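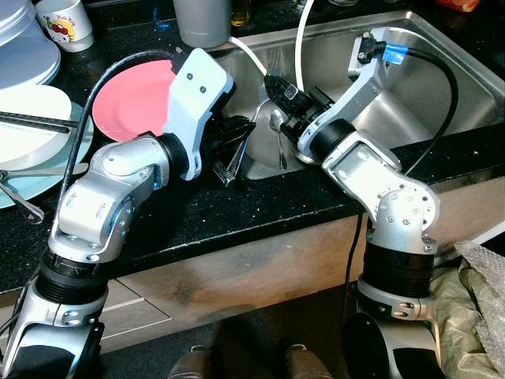 Valentina Retamal wrote in to say that the water test on the earlier version of this page gave her one result at the back of the counter and a different one at the front lip of the sink, and asked which of the two should decide when to reseal. The front lip decides. The strip between the sink and the counter edge gets the most water, the most soap and the most wiping, and the sealer wears out there first. The procedure below has been rewritten to test that strip separately.

What the sealer does

The product covered here is an impregnating (penetrating) sealer. It goes into the pores of the stone and slows down the absorption of water and oil. It leaves no film on the surface and adds no scratch resistance. Topical sealers, which do leave a film, are not covered, and a counter that has one must be stripped before any of these steps apply.

Some dense dark stones take up almost no liquid and should never be sealed. Sealer that cannot enter the stone dries on top as a gray haze. Run the test before buying anything.

Tools and materials

Impregnating sealer for natural stone, 8 oz bottle
pH-neutral stone cleaner
Four lint-free cotton cloths
Foam applicator or a folded cloth
Painter's tape, 1 inch
Plastic scraper
Nitrile gloves
Kitchen timer

The times below are for Millance 287, the solvent-based sealer used on the last several counters. If the label on another product gives different times, follow the label.

Step 1. Test the stone

Clean the counter with the neutral cleaner and let it dry overnight. Residual moisture gives a false pass. Place a teaspoon of water at three spots: behind the faucet, beside the sink, and on the front strip. Start the timer. After 15 minutes, blot each spot and look at the stone from a low angle with a light behind it.

No color change: the sealer is intact, or the stone does not need it.
Slight darkening that fades within a few minutes: test again in three months.
Clear darkening: reseal.

Record the result for each spot. If only the front strip darkens, seal only the front strip and feather the sealer outward by a few inches.
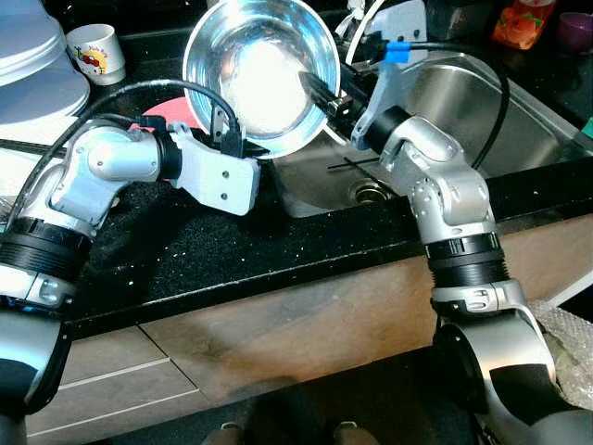

Reading the result depends on the color of the stone. On light stone the wet patch is obvious from any position. On a dark, speckled counter with a stainless steel sink set into it, as in the picture, the pattern hides a faint patch and the steel throws glare across the stone beside it, so turn off the overhead light and use a flashlight held nearly flat to the surface. If the result is still unclear, repeat the test with mineral oil on a spot that is normally hidden, such as under a small appliance. Oil marks last longer and may need a poultice to remove, so use one drop.

Step 2. Prepare the sink edge

Scrape off soap residue and loose mineral scale with the plastic scraper. Do not use vinegar or any acid descaler near the stone. Polished granite tolerates a brief contact but some of the stones sold as granite contain calcite and will etch.

Check the caulk line. Failed caulk must be cut out and replaced after sealing, not before — fresh silicone can be softened by the solvent. Cover the exposed rim of the sink with painter's tape. Wipe the stone with the neutral cleaner a second time and allow another eight hours of drying.

Step 3. Apply

Open a window and turn off any gas pilot. Wet the applicator and spread the sealer evenly over an area no larger than two feet by two feet. Keep the surface visibly wet for five minutes and add more wherever it goes dull. Wipe off all excess with a dry cloth, then buff with a second one. Move to the next area and overlap the first by an inch.

Cloths soaked in solvent sealer can self-heat. Lay them flat outdoors until dry before putting them in the trash.

Step 4. Second coat and cure

If the front strip darkened in under five minutes during the test, apply a second coat there after one hour. Other areas need only one. Remove the tape while the last coat is still fresh. Keep water off the counter for 24 hours and oil off it for 48.

Removing haze

Haze is sealer that was not wiped off in time. Rewet it with a small amount of the same product, wait two minutes, and buff hard with a dry cloth. Haze that has cured for more than a day usually needs a 2,000-grit pad, used by hand with light pressure. Try the pad in a corner first. On honed stone it may leave a shiny spot, and a stone refinisher is the safer choice.

Retest the front strip every six months and the rest of the counter once a year. Write the date of each coat on the bottle.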